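3.2 Selection and attribution of passages

The material for this study is a shelf of quotation books: small-format collections of short inspirational passages, sold mainly as gifts and usually placed near the till. From the holdings of the Mustcombe lending collection we drew 49 titles in which at least half of the printed pages carry a single passage. Collections arranged by author were left out, as were those with running commentary longer than the passages themselves. Where a title existed in more than one edition, the earliest available was used.

Each passage was copied in full, together with its printed attribution, its heading and its place in the book. Passages shorter than four words were dropped. A passage was treated as the same in two books if it differed only in punctuation, spelling or the presence of an opening conjunction. Wider differences were entered as variants and linked to the nearest full form.
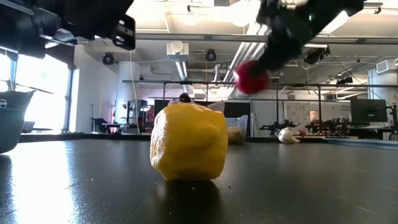

Attribution was coded at three levels. A full attribution names a person and a source text. A bare attribution names a person only. A loose attribution gives a people, a faith or a period ("old saying", "desert proverb") and nothing that a reader could look up. The Hilard series, with its uniform page design, places the attribution in a separate index at the back, and these entries were matched to their passages by hand. Two volumes in the series have indexes that do not agree with their own page numbers, and for these the order of the passages was used in place of the number.

Headings proved harder to code than attributions. Publishers tend to group passages under broad nouns such as courage, work or rest, but the same passage may move between groups from one book to the next. We kept the heading as printed and added a second, neutral heading from a closed list. The closed list was fixed in April, before the main round of coding, and was not changed afterwards.
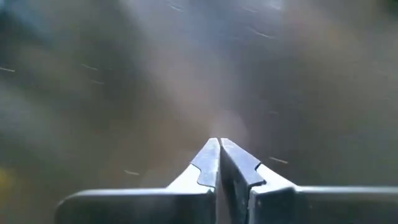
The second round covered layout. For every page we noted whether the passage stood alone, shared the page with a drawing or border, or was broken across an opening. Voda titles rarely break a passage; Min titles do so often, particularly where the trim is narrow and the type is set large. Passage length was measured in words. The upper limit for a passage to be set on one page without a reduction in type size lay at some 60 words in most of the books, although this limit was not applied as a rule of selection.

To check the coding, a set of 100 passages was coded twice, with the second coder given the page but not the first coder's entries. Disagreements were mostly between bare and loose attribution, where a name could be read either as a person or as a school of thought. These were settled in favour of the looser category. The remaining disagreements concerned the neutral heading and were left unsettled – both codes are kept in the data and both are used in the counts that follow.

Figure 4. Working area, wrist camera.

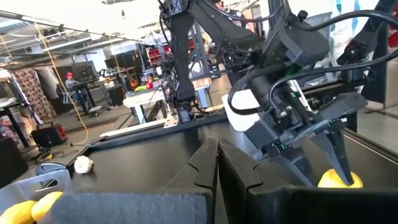 3.3 Treatment of variants

A variant was kept as a separate entry if the change affected a noun or a main verb. Changes of tense, number or person were recorded but not counted. Where a chain of variants ran through 50 or more years of publication, the first and last forms were compared directly and the forms between them were used only to establish the order of change. Translated passages were handled apart from the rest, as two English forms of one original may share no wording at all and would otherwise have been entered as unrelated.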